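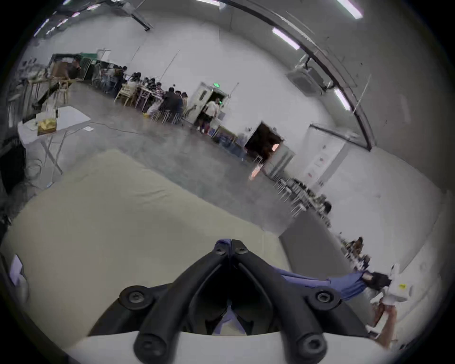
Ville Seppälä asks whether a foam mattress can lie straight on a polished concrete floor for a whole summer, or whether it needs something under it.

The hall is heated to 23 degrees in winter and not at all from May. The mattress is cream foam with no cover. I can get pallets, but I would prefer a thin underlay that rolls up.

Diệp Mai
It needs an air gap. Concrete stays cooler than the room, and moisture from the air and from whoever lies on the foam collects on the underside, where it can't escape. Polishing the slab doesn't change this. A closed mat or plastic sheet stops damp coming up through the floor but traps what comes down from above - use slats or a coarse mesh underlay. If you stay with bare floor, stand the mattress on its long edge for a few hours every morning and wipe the slab before you lay it back. Add a washable cover too. Uncovered foam picks up grit and tears at the corners.

Rutitz
Pallets work but check for nails. I had mesh from Tetby, 230 for the roll, and it flattened under the hips by the second month.

Bangash
We left one on a slab in a storage unit and got gray spots underneath. Threw it out. Not sure if the floor was sealed.

Diệp Mai
Spots on the underside fit trapped moisture, sealed or not. Lift a corner after the first week and feel the slab with your hand.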